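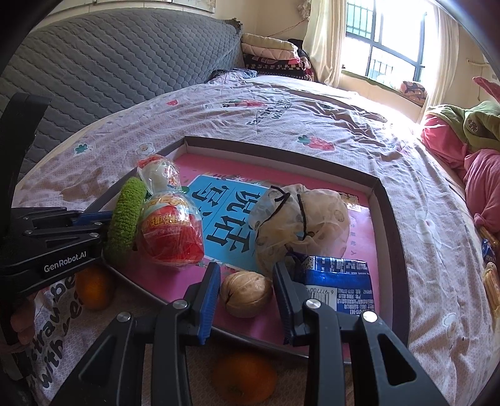
Figure 3. Gripper fingers open around a walnut, second gripper at left.

4.2 Checking the grasp labels before you train

The Piltura labeler marks each clip "held" or "not held" from finger opening alone. The Berkside results lean on those marks, and the reported 92 percent agreement was measured on boxes and bottles. Do not assume it carries over to a walnut, or to a drawstring mesh bag.

1. Open the session in Yammine and sort by object, smallest first.

2. Pull 200 clips at random. Do not let the labeler pick them; its "confident" list flatters it.

3. Hide the automatic labels and mark each clip yourself. Fingers on both sides of an object do not count as a grasp. If a still leaves you unsure, step through the clip.

4. Have a second person repeat step 3 without seeing your marks.

5. Unhide the labels and export all three columns. Score small, round objects separately.

Note: Two-gripper sessions are scored per hand. Check that the left and right streams were not swapped at import.

Caution: Do not tune the opening threshold on the clips you just marked. Mereana Kerslake did this on the Ternthorpe set in November to see how far the score would move, and it went up nicely – then fell back on the 684 clips she had kept aside.

If your two human columns disagree with each other as often as they disagree with the labeler, stop. The score means very little at that point, whatever the summary page says. Rewrite your definition of "held" and go back to step 2 with fresh clips.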